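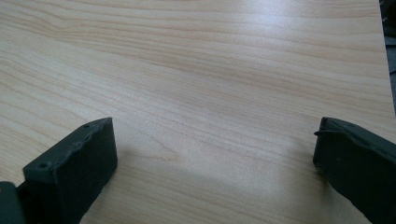 I'm looking for people who write letters. Real ones, on paper, with a stamp! If you still do this, or you used to and feel bad about stopping, I would love to have you in my project.

My name is Forough Tabrizi and I'm putting together a book called The Soditz Letters. It started with my aunt, who kept up with the same pen pal for most of her life and left me 1,252 letters in shoeboxes (I've read nearly all of them, and yes, I cried over one about a broken dishwasher). I got curious about what people put in a letter now, when they could just text. So I want to find out, and I need pen pals to do it.

What you'd be doing: I match you with a stranger, and the two of you write back and forth for six months. One letter each per month is plenty. Write about your job, your knees, your terrible neighbor, whatever you like. You make a copy of each letter before you mail it (a phone picture is fine) and send the copy to me. At the end I'll ask you for a short phone call, maybe half an hour, and I'm a talker so it could run over.

You need to be 18 or older and have a mailing address in the US. Your handwriting can be awful. Mine is. You can type if you have to, but please sign it by hand. I'm especially short on people in their twenties and people who work nights, so if that's you, please write!

I can pay each person $300, half when you start and half after the phone call. Stamps and paper are on me too. I'll mail you a packet to get going.

Nothing goes in the book without your okay. You'll see every line I want to use, and you can change your name, your town and your dog's name if you want to. If you quit halfway, you keep the first half of the money and we're still friends.

To sign up, send me a letter, naturally. Tell me a little about yourself and the last thing you got in the mail that made you happy. Address it to Forough Tabrizi, The Soditz Letters, care of Garkmont Books, Brasivthorpe. Zlata Zhuravel at the front desk will make sure it gets to me. I'm reading everything that arrives through the end of May, and I'll write back to every single one of you, even if I can't find you a match this time.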